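# The Dellov Job

Shamim Sethi had been at Dellov for 2 years when they gave her the storage migration.
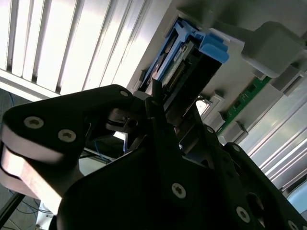

"How long can the old array stay up?" Efua Owusu asked.

"Until the support contract ends in January," Shamim said. "After that we pay by the month."

Efua wrote it on her pad. She ran presales and had promised the customer, a freight company named Liem, that all 800 virtual machines would move without an outage. Shamim had read the promise in the proposal. Her own name was under it, spelled wrong.

The first 40 machines went over on a quiet night. Aqeel Bangash watched the replication lag from home and typed one word in the chat every few minutes. The word was "fine." At three he typed "hold."

Shamim stopped the job and called him.

"It's the billing database," he said. "Somebody pinned it to the old LUN."

"Who?"

"The ticket says Danish Sial. He left before I started."

She found the setting and read the note attached to it. Do not move before talking to Irfan. There was no last name. She searched the Liem directory and found Irfan Jatoi, night operations, extension 399.

He picked up on the second ring.

"I wondered when you people would call," he said. "Get something to write with."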